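Stovwood Robot Work Area Practice Kit
Product code 978
Price: $599
In stock at Clistport, ships in 3 working days

What's in the box
Floor marking tape, yellow, two rolls
Printed practice guide, 114 pages, spiral bound
Laminated stop card, two copies
Log sheets for task sessions
Wall chart, folded

Our view, before you spend the money

We sell this kit and we're still in two minds about it. There is a lot of paper on the market that promises to make a robot work area "compliant", and most of it was plainly written for a big arm bolted to a factory floor behind a fence. A two-armed machine with gloved hands, working at floor level among people in everyday shoes, is a different matter. Read the guide with that in mind.

No kit makes a site safe. The tape is tape. If your people step over it, you've paid for a stripe on the floor. What you're really buying is the guide, and the guide is good in some chapters and thin in others. We've marked which is which.

Chapter 2, Standing positions. Worth having. It asks you to write down where each person stands during a task, who may speak to the operator and who holds the stop. It doesn't accept "nearby" as an answer, and neither should you. The common habit of gathering around a small bench or floor task gets a full page of its own, and we'd make everyone read that page twice. Light loads make people casual. A bun weighs very little, but the arm moving it weighs the same as it does on any other job.
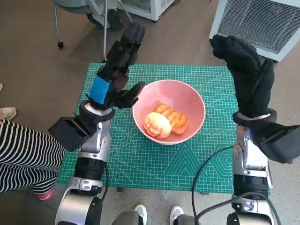
Jurgita Sproģis wrote to us that she thinks this is overdone. Her point is that a slow arm handling soft goods can't be treated like a press, and that if you push everyone back behind a line they stop noticing the small faults that only show up close. She'd sooner have two trained people within reach of a stop than six behind tape. She also reckons the guide's session forms take longer to fill in than the sessions.

We'll grant her the forms. On distance we don't agree. "Slow" is a setting, and settings get changed. Ask any supplier what the arm does when it loses its connection halfway through a reach, and ask to see it done. If all you get is a brochure, write that in the log.

Chapter 3, Cables and floor. The best part of the kit. Loose cable is dealt with as a hazard for the machine as well as for feet, and the guide wants slack measured with both arms at full stretch. It also covers chairs on casters, heaters and other bits of furniture that drift into a work area over a season. Move them out before the session and note who moved them.

Chapter 4, Gloves and covers. Thin. It says to check that a cover doesn't hide a pinch point and leaves you to figure out how. Stillus sells a better checklist for this and we'd tell you to get it.

Chapter 5, Mats and surfaces. A printed grid is handy for repeating a start position and for recording where an object was set down. The guide goes further and claims a grid mat "defines the hazard zone". We don't buy that. The mat shows where the objects are. The hands can reach well past it, and so can the elbows.

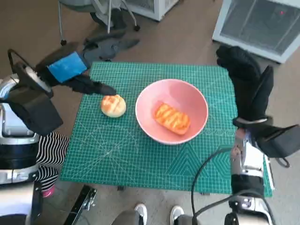 If you do use a mat, write the start square for every object in the log, and keep the safety line as a separate mark in a separate colour. Mixing the two is the error we see most in the logs customers send back to us.

Chapter 6, Stand-in objects. Fair. It asks that each item be named the same way in every session, and that you note whether you've used real food or a substitute. Results from one shouldn't be passed off as results from the other. Some sellers do exactly that.

What the kit doesn't do
It is not a risk assessment and won't pass for one.
It doesn't replace the robot maker's manual.
It says nothing useful about software updates.
It doesn't carry any certificate. Be wary of a kit that says it does.

Fits
Written for fixed and seated two-arm machines. Owners of the Pan mobile base should wait for the revised edition, due in October.

Returns
Unused kits can come back to Clistport. Once the tape is opened we'll only take back the guide.

Page checked by Jaanus Vanags, 27th November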